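How Does a Robot Learn to Tidy Up?

Ages 8 to 11

Think about the last time you picked up a toy and dropped it into a box. Did you have to plan it? Did you measure how far away the toy was, or work out how hard to squeeze? Probably not! Your eyes, your brain and your hand did it all together while you were thinking about lunch.

For a robot, that same little job is a huge puzzle. It has to find the toy, reach for it, close its fingers at the right moment, lift, move across, find the box and let go. If any one of those steps goes wrong, the toy ends up on the floor.

At the Yagi lab in Ullville, a team of researchers has been trying out a way of teaching robots to do jobs like this. Their project is called Linance, and the idea behind it is one you already know very well. It's copying!

The old way: a very long list

For years, people told robots what to do by writing out every single move. Go down this far. Close the fingers. Go up. Turn left. Stop.

This works brilliantly in a factory, where the parts always arrive in exactly the same spot. But imagine giving a friend a list like that, putting a blindfold on them, and then moving the toy a little to one side. They would follow the list perfectly and grab a handful of air.

The new way: show me!

The Linance team wanted a robot that could cope when things move about. So they left out the long list and showed the robot what to do.

A person guides the arm by remote control, a bit like playing a video game, and picks up a block and puts it in a box. While they do it, the computer saves two things over and over again: what the camera sees, and how the arm is moving. One complete go is called a demonstration.

Then somebody puts the block in a new place and they do it again. And again! The team recorded 603 demonstrations before the robot was allowed to try by itself. (Their thumbs must have been very tired.)

After that comes the training. A computer program looks through all the demonstrations and hunts for patterns. When the block is over here, the arm goes this way. When the fingers are on both sides of the block, they close. The program makes a guess about the next move, checks it against what the person did, and changes itself a tiny bit to make a better guess next time. It does this thousands and thousands of times. Scientists call it imitation learning, and imitation is just a grown-up word for copying.

So did it work?

To find out, the team needed a fair test. You have probably done fair tests in science at school. You change one thing and keep everything else the same.

They made two versions of the robot's program. Both learned from 603 demonstrations. For the first version, the block started in the same place every single time. For the second, it started in lots of different places. Then each version had 11 tries at picking up a block from a spot it had never practised.

The first version managed it once. The second version managed it 8 times out of 11!

Isn't that interesting? Both had the same amount of practice, but one of them had more different kinds of practice. It's a bit like football. If you only ever take penalties from the same spot, you'll get very good at that spot, but you might be in trouble when the ball rolls somewhere else.

What about the three it missed?

Researchers love mistakes, because mistakes give them clues. In two of the misses, the fingers closed a moment too soon. In the other, the robot picked up the block beautifully and let go before it got to the box. Oops!

The next plan is to give the robot more practice at the tricky bits. By December the team hopes to have 3,000 demonstrations, including some recorded at a second lab in Bresten, where the tables and the lighting are different.

Try it yourself

You need a friend, a small block, a box and a scarf for a blindfold. Write a list of moves for getting the block into the box, then read it out while your blindfolded friend follows it. Now move the block a little way along the table and read out the same list. What happens? How would you change your list?

Words to know

Gripper: the part of a robot that holds things, like a hand.
Demonstration: one complete go at showing how a job is done.
Imitation learning: learning by copying.

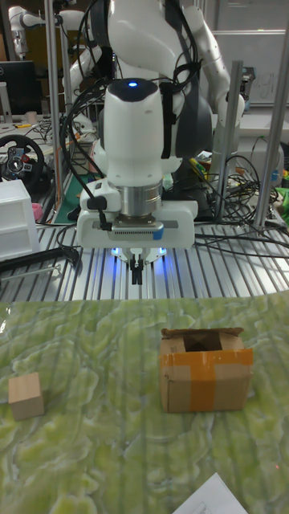

Block on the left, box on the right, and the gripper with its two thin black fingers pointing straight down.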